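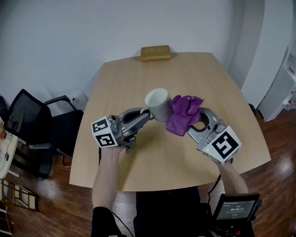
Mug and purple cloth held over the light wood-grain table.

Kitchen > Cloths and Towels > Drying > Luditz Knit Drying Cloth

Luditz Knit Drying Cloth, purple
Item 910

I have been suspicious of drying cloths for years. Every one of them is "super absorbent" on the label, and plenty of them push the water round the mug until you give up and use your sleeve. So when Luditz asked us to carry theirs, I said we'd list it if I could write the page myself. They agreed, possibly without reading anything else I have written.

The claims first. Luditz says the cloth is lint free. Ours wasn't, for the first three washes, and then it was. They say it dries a full rack of dishes. Maybe a small rack. After four mugs and a salad bowl I wanted a second cloth, and I suspect they know that, seeing as it is also sold in pairs. They say the color won't run. I washed it with a white pillowcase and the pillowcase is still white, so I will give them that one.
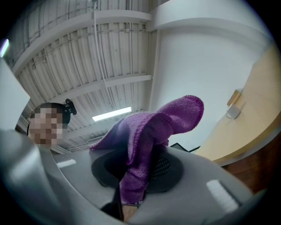 Knit is where I expected trouble. Woven towels hold their shape, and knitted ones tend to stretch at the corners and go baggy by spring. The knit on this one is fine, and you can see how it folds and twists, soft where a new tea towel would be stiff. That matters for mugs – you need to get a fold of cloth right down to the bottom, where the tea stain lives. A thick terry towel won't go into a narrow mug at all. Whether the corners last is another matter, and I'd ask me again in March.

What I would use it for: mugs, glasses, small bowls. What I wouldn't: roasting pans, anything greasy, or hot handles, whatever the leaflet says about "handling warmth."

Care: wash warm, no fabric softener. Softener ruins every drying cloth I have tried, and the Polon cloth we used to stock never recovered from it. Hang to dry. The leaflet allows a low tumble and I don't believe it.

Colors: purple only for now. The Ika range has more, but it is thinner and costs more, and I can't see what the extra money buys.

Comments

Stamatia Mitsotakis-Vlachou
Mine shed for more than three washes. Closer to six. Good on glasses after that, though I still polish the wine ones with linen.

dishrack116
does it come in a color that isn't purple

Nantana Mahawong
Agree about the tumble dryer. I tried it on low and the cloth came out a different shape.

Contact us | © Chrysikopoulos Kitchen Goods | Back to top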